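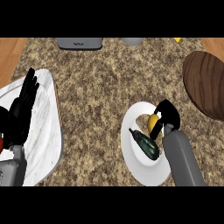 Londum Housing Association opens second round of kitchen renewal grants

June 10, 2024

Londum Housing Association has opened the second round of its kitchen renewal grants. Tenants in the Grumus and Shek districts may apply until the last day of October.

The scheme offers up to £2,000 per household towards new worktops, cupboards, sinks and flooring. It is open to tenants who have held their current tenancy for at least three years and whose kitchen has not been renewed by the Association during that time. Households which received a grant in the first round are not eligible to apply again.

In the first round, 134 homes were improved. Most of the work was carried out in the older blocks in Grumus, where many kitchens still had their original fittings. The Association has now extended the scheme to Shek following requests made at last year's tenants' meetings.

Applicants may choose from a set range of worktops in granite, timber or laminate. Where the cost of the chosen material is greater than the grant, the tenant will be asked to pay the difference before work begins. Ovens, fridges and other appliances are not covered, and must be disconnected and moved by the tenant before the fitters arrive.

All work will be carried out by Futeo, the Association's appointed contractor. Tenants will receive written notice of the start date and should expect the kitchen to be out of use for up to two working days. Temporary cooking facilities can be arranged for households with young children or with a medical need, provided that the request is made on the application form.

Forms are available from the Association's main office and from the district office in Shek. A copy of the tenancy agreement must be enclosed. Applications will be considered in the order in which they are received, and a decision will be sent by post within three weeks.

Tenants who need help with the form, or who require it in large print or in another language, should ask at either office during normal opening hours.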